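Bodnár to Publish Sindadano, a Picture Puzzle Book With a Buried Prize

PALLTON, 30 October 2018 – Bodnár, the Pallton puzzle publisher, will release Sindadano, an armchair treasure hunt by author and illustrator Maëlys Joly, next month. The book tells the story of a mapmaker's daughter in 28 painted plates. Clues in the plates and the text lead to one spot on public land, where a sealed casket was buried in September.

The first reader to send in the correct location with a full written solution will receive the casket and its contents, a silver compass made for the hunt by the Wenby workshop.

"I wanted a puzzle that a patient person could solve at the kitchen table," said Joly. "You don't need Latin and you don't need a computer. You do need to read the story more than once." 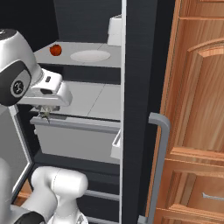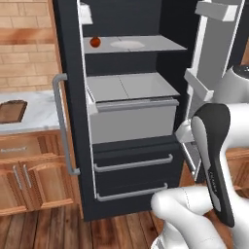 Open refrigerator with red fruit on the upper shelf. Computer renderings.

Sindadano runs to 366 pages, including a blank section for notes. Borders, initials and page numbers may all carry information. The publisher will not confirm or deny partial answers, and no hints will be given in the first year. Digging is not required to enter, and readers are asked not to dig.

The first printing is 862 numbered copies in cloth and a paperback edition. Up to 1000 entries will be read each month, in the order received. Entries must be sent by mail, one per envelope. Staff of Bodnár and Wenby and their families may not enter.

Full rules are printed on the last page of the book. Review copies are available on request from the Bodnár press office in Pallton.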